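# Drilora Rail Baskets

Wire and mesh baskets for aluminum extrusion frames. They hang on the side or back rails of a bench enclosure and keep small things off the tabletop.

Sold by Bielecka, order code 772. Finish: white or black.

## What they are for

A bench with walls on three sides loses space quickly. Earbud cases, small boxes, spare fittings and other pocket-size items end up on the work surface, and then they have to be moved each time somebody needs the table. A basket on the rail gives them a place to go.

The white basket is a rectangular tray with an open top. We suggest the center of the back rail for it, where it can be reached from either side. The black basket is a deeper wire cage and does well in a back corner, on the left or right rail.
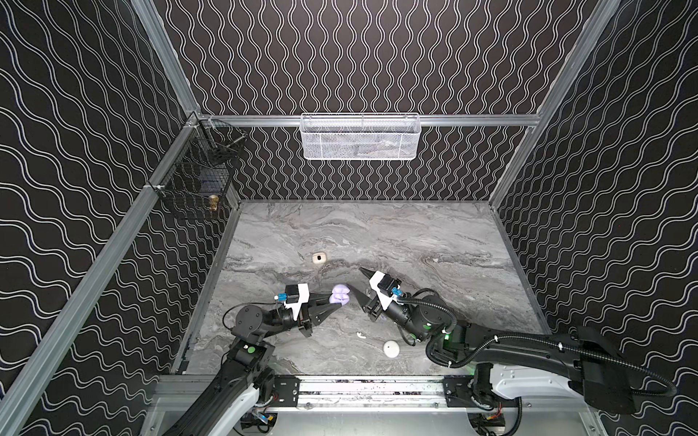
Both hang above the tabletop, so the full surface stays free for work and can be wiped down without taking anything off the wall. The marble-pattern top in gray, charcoal and white is a separate item, and so are the black wall panels with the white wavy lines. Ask for the Hiren panel set if you want the same pattern on all three walls.

## Sizes and load

- Width: 400 mm
- Depth: 200 mm
- Mounting: 2 brackets per basket, bolts included
- Finish: powder coat, white or black

The size is the same for both finishes. Keep heavy tools in a drawer — these are meant for light items.

## Fitting

Slide the bolts into the rail slot first, then hang the brackets and tighten by hand. Check that the basket sits level before the final turn with a hex key. The brackets can be moved along the rail later without drilling.
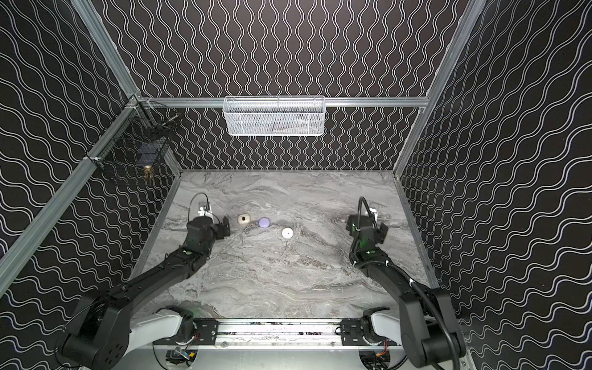
If you plan to store very small parts, order the white one. Its mesh is finer, though you will not see the contents as clearly from the front. With the black one you can see what is inside at a glance, but anything narrow can poke out between the wires.

## Care

Wipe with a damp cloth and dry. Do not use scouring pads on the coating. Lint and dust collect in the corners of the mesh; a soft brush gets them out.

## Ordering

Baskets are sold singly. Brackets can be reordered on their own. For panel sets and tabletops cut to your frame, write to Zuzanna Mazurek in the Bielecka parts office and include the inside measurements of the enclosure.

Page updated January 2022.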